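列表归档 上一封 下一封 按主题 按作者 返回目录

主题：Re: 仿真单元里手臂基座对不准，瓶子总是抓偏

各位好，

谢谢上次回信的几位。我的中文写得慢，有说得不清楚的地方请直接指出来。先把原来的信引用在下面，这样新加入列表的人也可以看懂。

> 我们在 Mosdale 维护一个仿真单元，一台 Franka 手臂，放在柜子上，
> 旁边是一条大理石台面。任务很简单：手臂从上面往下，夹住瓶子的
> 上部，再移到方形的黑垫子上。更新到 Gamis 的新版本以后，夹爪
> 每次都偏到一边，偏差是 10 毫米。我检查过相机，没有问题。
> 请问应该先看基座的坐标，还是先看工具的坐标？
> Ruth Urrego

我现在可以回答自己的一部分问题。原因有两个，它们混在一起，所以我开始的时候看不明白。

第一个原因是基座。我们的场景文件里，柜子和手臂是两个分开的物体。旧版本里手臂的位置是跟着柜子计算的，新版本里它是跟着房间的原点计算的。有人以前把柜子移动过一次，为了和台面之间留一条缝，手臂在旧版本里自动跟过去了，在新版本里就没有跟过去。从普通的视角看，基座好像还是站得很好，必须把坐标打印出来才能发现。我的修改方法是把手臂重新设为柜子的子物体，然后把局部的偏移写成固定值，不再用鼠标去拖。

第二个原因是工具中心点。导入模型的时候，程序给了法兰的坐标，没有给指尖的坐标。如果夹爪完全垂直向下，水平方向看不出什么错误，只是高度不对。可是手腕有一点倾斜的时候，高度的错误就会变成旁边的错误。我先把基座改好，偏差变小了，但是没有消失，就是这个道理。所以我建议的顺序是先基座，后工具。反过来做也可以，不过会多走几次弯路，我自己就走过。

改完以后我重新跑了 700 次抓取，手臂的起始姿势每次随机，瓶子的位置不变。失败 3 次，都是手腕接近关节极限的时候发生的，我认为和坐标没有关系，下次另外写信讨论。日志在共享目录里，编号 3251，需要的人可以去看，里面也有每一次的关节角度。

还有一件小事。台面上的其他东西我没有拿走，托盘、碗都留在原来的地方，因为碰撞检查也要一起测试。请不要在测试的时候把场景“整理干净”，不然我们的结果不能比较。

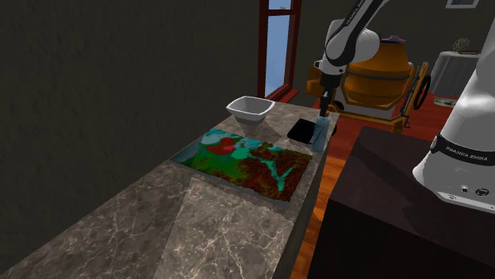 Jarkura 回信说，他那边的单元也遇到过基座不跟着柜子走的情况，可是他不赞成把偏移写成固定值。他的意见是，固定值放在场景文件里，过几个月谁也不记得它是从哪里来的，最好单独放一个配置文件，启动的时候读进去，并且和柜子的尺寸比较一次，不一致就停止。他还问我，夹爪的闭合宽度有没有跟着改，如果指尖的坐标变了，原来的接触阈值可能也不合适。

我觉得他关于配置文件的意见是对的，已经开始改。启动检查也加上了，现在如果基座的高度和柜子顶面不一样，程序会报错，不会继续运行。闭合宽度我没有改，因为瓶子上部的尺寸没有变，夹爪张开的设置也没有变。接触阈值我会再看一遍，这一点我以前没有想到，谢谢他。

下面是我现在每次更新以后做的检查，写给以后接手这个单元的人：

1. 打印基座的世界坐标，和配置文件比较。
2. 打印指尖的坐标，不是法兰的坐标。
3. 让手臂停在瓶子正上方，不闭合夹爪，从侧面和上面各看一次。
4. 慢速夹住瓶子，保持一会儿，看瓶子有没有滑动或者抖动。
5. 用正常速度跑一组，一组是 144 次，把日志存好再关掉程序。

第 4 步请不要跳过。瓶子如果抖动，一般是物理步长太大，或者两个手指的力不一样，这时候去改坐标没有用，只会把对的东西改错。

我还有两个问题没有解决，想请教大家：

一，Mutiso 的导入插件能不能自动带上工具中心点？我在说明里找了，没有找到，可能是我找的词不对。

二，柜子的碰撞体要不要比外形小一点？现在手臂的基座和柜子顶面贴在一起，物理引擎有时候报告很小的穿透，不影响抓取，但是日志变得很长，查找别的错误很不方便。我试过关掉这两个物体之间的碰撞，警告没有了，可是我担心手臂的前几节以后碰到柜子的时候也不报告。如果有人用过只对基座这一节关闭碰撞的写法，请把那几行发给我。

回信请发到列表，不要只发给我一个人，这样别人以后也可以查到。

祝好
Ruth Urrego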